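**Week 4 notes: learning to stack from demonstrations**

Behavior cloning treats control as ordinary supervised learning. The input is what the robot senses at each step, the label is what the demonstrator did at that step, and the policy is fit to match the two. No reward is needed.

The weak point is drift. A small error puts the arm in a state the demonstrations never covered, the next prediction is a little worse, and the errors add up. Stacking shows this well, as a cube set down off-center changes the problem for the next cube. 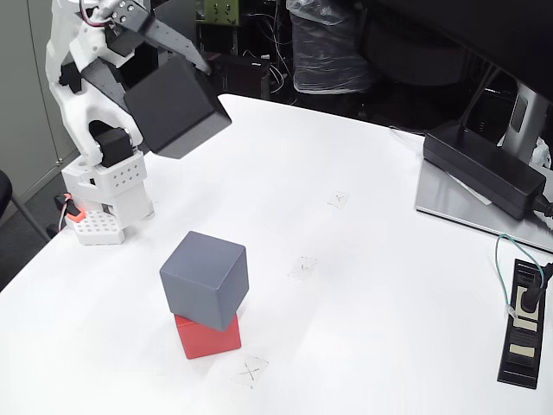
Carvalho

The gray cube overhangs the red one a little on the left. A policy that has only seen squared-up stacks has no data for placing the black cube on this one. Demonstrations for the lab should therefore include imperfect stacks and the corrections that follow.

We will compare 2 policies, both trained on the same 321 demonstrations:

- **Single-step:** predicts the next joint command only.
- **Chunked:** predicts a short run of commands, executes it, then predicts again.

Train each for 3000 steps. Keep the test starts separate from the training starts, and use the same test starts for both. Tape marks on the tabletop make a start position easy to repeat.

Report success and final offset separately. A stack can stand and still be badly aligned, and a single success rate hides that.

Read the section on compounding error before Saturday.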